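# Toast for a crowd, on one little two-slot toaster

I make a lot of toast. My sister-in-law thinks this is a sad thing to write a how-to about, but she also burns hers every single time, so I'm going ahead anyway. If you've ever tried to get breakfast out for a bunch of people with one small toaster (ours is a Nekby, bought in January to replace a four-slot monster that ate the whole counter), this one's for you.

**What you need**

- a two-slot toaster
- a shallow tray with a raised rim
- sliced bread, whole grain if you can get it
- butter, left out overnight so it's soft

Clear the table first and put the toaster in the middle, with the cord running off the back. I like the lever on my left and the tray on my right, so the toast only ever travels one way. If you're left-handed, flip it all around!

**Making the toast**

1. Lay the bread out for a few minutes before you start. Bread straight from the freezer is fine too, but give it longer and don't crank the heat up to make up for it.
2. Do one test slice. Every toaster has its own idea of what "medium" means, and the first round in a cold toaster always comes out paler than the second.
3. Push the lever down and stay put. Do not go look for the jam.
4. When it pops, let it stand in the slot for a few seconds. The steam gets out and the crust stays crisp - lay it flat right away and the underside goes limp.
5. Lift it by the top edge and move it over to the tray. Tall slices are easy. With short ones, nudge the lever up a bit, and please, no forks.
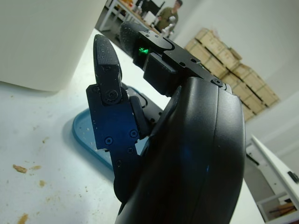
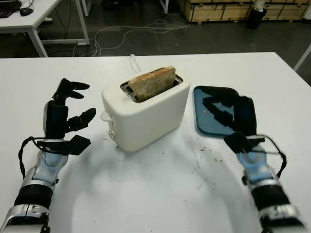
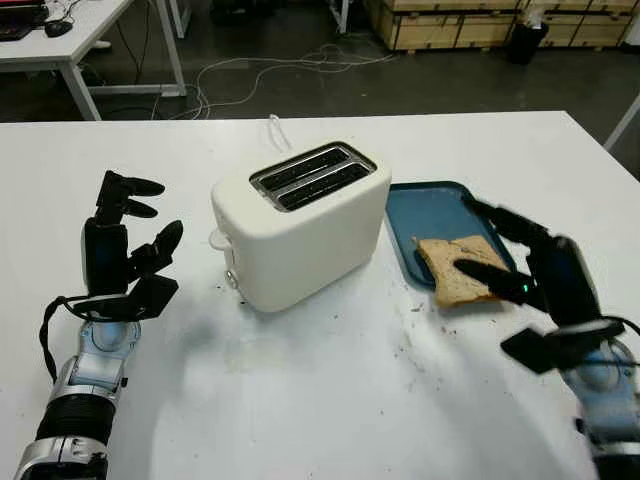
Once you've got a rhythm going, turn the heat down a notch after the third round or so. The toaster holds on to its warmth and what was a nice golden brown setting at the start will be heading for charcoal by the end. I learned this at a school breakfast where I did 14 rounds in a row and had to scrape most of the last two over the sink (they got eaten, kids will eat anything with enough jam on it).

Don't stack the slices. I know, I know, it saves space, but stacked toast sweats. Overlap them like roof shingles and they'll keep their crunch a lot longer. My friend Solomiia Nechyporuk puts hers in a low oven on a rack instead, which works great if your oven isn't full of bacon.

**Crumbs**

You will get crumbs. Unplug the toaster, let it cool all the way down, then pull out the crumb drawer and empty it. I do ours after any big breakfast. For the table, a dry cloth first and a damp one second - go in wet and you just smear everything into paste. The tray gets a quick rinse and stands up in the rack.

If you still smell burning after you've emptied the drawer, turn the toaster upside down over the sink (still unplugged!) and give it a gentle shake. There's usually a raisin.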